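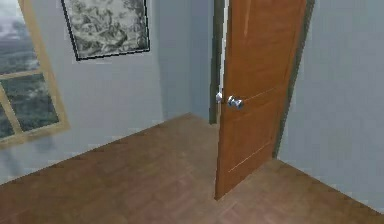 Who turns out for a town council by-election? In Zetstead this spring it was 16 percent of us, and I'm sorry to say I only just made it myself, ten minutes before the polls closed.

I've been grumbling about it ever since. We had three names on the ballot, and Ostap Stetsiuk was the only one who mailed out anything longer than a postcard. He lost by 60 votes! My whole street could have changed that, and most of my street was watching the game.

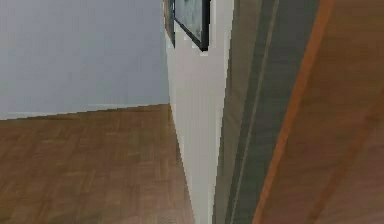
Then everybody showed up mad about the parking fees — the same parking fees the winner had promised, in print, to raise. I went to the Sunday meeting and 170 people were in line to complain. Where were you all in April? Anyway, the fall ballot has the library levy on it, and registration closes in September.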